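From: Rochelle Trevaskis
To: automation-kitchens list
Date: Tuesday, July 23, 2024
Subject: Re: Simulate first, or buy the arms first?

Hello all,

Darcy Nepia wrote:
> We have money for 2 arms next year and I'm being asked to
> sign before the end of August. Has anyone on the list held
> back part of an equipment budget for simulation work, and
> would you do it again? My boss at Partington thinks it's a
> way of putting off the decision.

Darcy, I've been meaning to answer you since the weekend, and I'm sorry it took me this long – we had the floor people in at Clotthorpe and my desk was in the hallway. But yes, we did hold some back, and yes, I'd do it again, with a few grumbles.

Our first quote from Ultico came to $2,159 per gripper, before mounts, cables and the spare fingers, which we only noticed on page two. We had been ready to order two of everything. Raelene Hinds talked us into waiting and building the tableware jobs in software first, using the finger shape from the quote. I was not a cheerful supporter of this! I had already cleared a shelf.

What changed my mind was watching the runs where a knife and a bowl sit close together, which is most of what our dish room looks like by two in the afternoon. The wrist view is the one I'd ask for if you can only have one, as it gives you a feel for the opening between the fingers against the handle you hope to pick up.

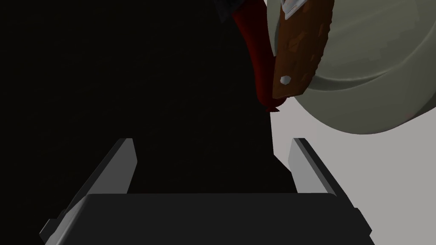
Mhairi Gunn wrote back to me off the list after I shared this with her, and she's happy for me to pass it along: a simulated knife costs nothing to drop, but please don't let anyone budget as if a real one will behave the same way. She'd put at least a third of the simulation money toward a week of trials with borrowed hardware and your own bowls and knives.

I think she's right, and it's the line we left out. We ended up finding over $2,000 for it from the travel budget, and I had to write a rather humble email to get it.

So if I were filling in your form, Darcy, I'd ask for one arm now, with the second as an option at the same price, and I'd keep the fingers as a separate line so you can change them without reopening the whole order. Ask how long the quote holds, too. Ours ran out while we were still arguing over mounts.

I have our budget sheet from the Ommont kitchen as well, if you'd like to see one that went through without much fuss. Inna Dovhaniuk tidied it up and it's much easier to read than mine. Just write to me directly and I'll send both.

Warmly,
Rochelle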